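2024-11-02

Signed the lease today, after three weeks of going back and forth. The car is a gray Nondach hatchback, the base one with the cloth seats. Desmond Thibodeaux handled it at the dealership. He had the numbers printed when I got there and let me read them without talking the whole time, which I appreciated.

The payment is $120 every two weeks with $500 down. I had asked for monthly and they could do it, but it worked out a little higher over the term and I get paid every two weeks anyway. The first payment comes out when my next check goes in. The down payment cleared out most of what I got for the old car. Keir Farquharson took that one for his son. He knew about the leak in the trunk and bought it anyway.

I read the wear and tear section twice. A scratch is fine up to a certain length, a dent is fine if it is small and the paint is not broken. Curb rash on the wheels is charged per wheel. I took pictures of all four wheels in the lot before I drove off, and one of the odometer, which said 66 miles. Desmond wrote 66 on the form too and we both initialed it.

The mileage limit is what worried me most. Work is not far, but I drive out to see Mom most weekends and that adds up. I looked back through my gas receipts from February, which was a normal month, and got 644 miles. That fits under the limit with some left over, as long as I don't take the car on the long trip in the summer. Seon-mi says we can take hers.

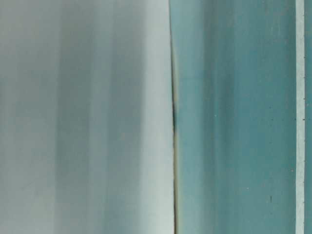 They tried to sell me the tire and wheel coverage, then the paint coverage, then something for the key. I said no to the paint and the key. I said yes to the tires because of the road work on our street, and now I am not sure I should have. There is a cancellation form in the folder. I will read it over tomorrow and decide.

Insurance took longer than the lease did. The bank wants higher limits than I was carrying, so I had to call from the waiting area and sit on hold. Ha-neul Moon at the agency finally picked up and sent the new card to my phone. My premium goes up. I wrote the amount on the inside of the folder so I stop guessing at it.

Drove home the long way to get used to the brakes. They grab sooner than the old ones. The seat goes low enough, and the mirror on the passenger side needs to come in a bit. Could not find how to turn off the lane beep. Parked on the street because Tineke Mulder was unloading in front of the driveway.

Still to do: call the city about the parking permit, move the toll tag over, put the spare key somewhere other than the kitchen drawer.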